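Chapter 5

Gathering Examples

In which we stop writing code and go looking for someone patient

Every book on teaching machines has a chapter like this one, and every reader is tempted to skip it. The chapters before it have equations. The chapters after it have results. This one has a table, a chair, and a person moving small parts around for a living. Skip it if you like. You will be back by the middle of Chapter 6, when your policy drives its gripper into the table with great confidence and you begin to wonder what, exactly, it was shown.

In Chapter 4 we treated the training set as a letter D in a fancy typeface. It arrived complete, it was drawn from some distribution, and the distribution had the good manners to stay where it was. We now have to admit that somebody made D. They made it over several afternoons, with breaks for lunch, and they got better at it as they went along, which is nice for them and a nuisance for us. The examples from the first day and the examples from the last are records of two rather different teachers who happen to share a name.

5.1 What counts as an example

For the purposes of this chapter, an example (we will also say demonstration, or episode when we are tired) is one complete attempt at a task by a person steering the robot, with everything the robot's cameras and joints reported along the way. It has a start, an end, and a stream of paired observations and actions in between. Table 5.1 lists the fields. Please look at the column marked "clock," and then look at it again. More data sets have been ruined by two clocks than by bad steering.

Notice what is missing from the definition. It does not say the attempt went well. It does not say the person knew what they were doing, either. We will come to both of those in Section 5.3.

5.2 The running problem: gears on pegs

We need a task to complain about for the rest of the chapter, and ours comes from the Hitwood bench. A plate has pegs. Gears go on the pegs. Two arms are available, each with a gripper, and the person steering may use either or both. A four-year-old can do this, provided you don't mind where the gears end up afterward.

The task looks easy because your fingers are doing most of the work without telling you. When you lower a gear onto a peg, you feel the edge of the bore catch, you tilt a little, and it drops. A person steering a robot has none of that. They have the views from the cameras, and they learn to read the catch and the tilt by eye. The learner will have the same views and the same handicap, so at least the arrangement is fair.

Two kinds of view matter to us. The wrist view travels with the hand and is good for the last few moments before contact. The overhead view stays back and is good for knowing which peg still wants a gear. Neither one is enough alone, as Exercise 5.2 will persuade you if you have a free weekend.

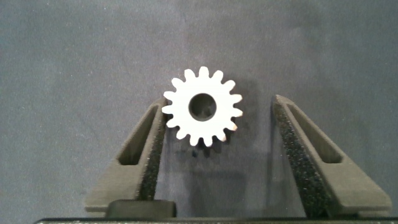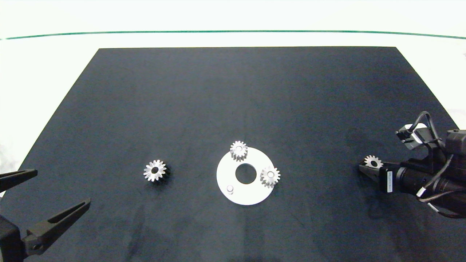
Figure 5.1. Gear placement at the Hitwood bench: a wrist view, then a wider view of the table.

The first decision is where to start each episode. Beginners put the parts in the same place every time. It feels tidy and it makes for quick work, and the resulting policy will perform beautifully for as long as the world agrees to keep everything in that spot. The second sort of beginner has read about this and scatters the parts "at random," meaning wherever the hand naturally falls. Hands have strong opinions. If you plot the starting positions from a session like this, you get a tight little cloud near the operator's favorite side, with a few show-off points in the corners from just after the supervisor walked by.

Our advice is dull: write the starting positions down before the session and follow the list. The Bhatt protocol, which we use in the exercises, does this with a printed sheet of 24 layouts, worked through in order and then worked through again. Operators hate it for the first hour. By the second day they have stopped noticing, and this is the state we want.

The second decision is when an episode ends. "When the gear is on" seems clear until two people label the same recording. Is it on when it reaches the peg, when it sits flat, when the fingers let go, or when the hand has backed away? Pick one. Write it on the wall. We use "hand has backed away," after a long and expensive August in which we used something else and trained a policy that placed each gear perfectly and then refused to let go of it.

5.3 The trouble with good operators

Gaurav Dixit ran the early sessions on this task, and his were the smoothest demonstrations we had. He never fumbled. He came in straight, released cleanly, and went on to the next gear. We trained on his episodes alone, and the policy did fine until it drifted slightly off to one side, at which point it had no idea what to do. It had never seen anyone be slightly off to one side. Gaurav hadn't been.

So we asked him to make mistakes. This is harder than it sounds — a skilled person making a mistake on purpose looks like an actor falling down stairs. What worked better was to disturb the start: nudge the gear in the grip, or begin with the hand a little out of line, and let him fix it in earnest. For every 10 episodes we now ask for 3 of this kind. The ratio has no theory behind it. We tried 5 and he got irritable.

Keep the failed attempts, too. Label them as failures and store them beside the rest. You may not want them today, but Chapter 9 will, and it is very awkward to go back and ask someone to fail the way they did last spring.

5.4 Notes, or the lack of them

Each session needs a log: who steered, which layouts, what broke, what was swapped. The Clikum logger will record most of this for you, except the part that matters, which goes in the free-text box that people leave blank. The Skumthorpe set, used in Exercises 5.4 through 5.7, has one entry that reads, in full, "new pads, feels weird," dated 2018-12-01. It explains a shift in grip behavior that had cost us a good deal of statistics. Whoever typed it did so on a Saturday, and we remain grateful.

Before reading on, try Exercise 5.1. It asks you to write instructions for placing one gear on one peg, give them to a friend, and watch without speaking. Allow more time than you think, and choose a friend you can spare.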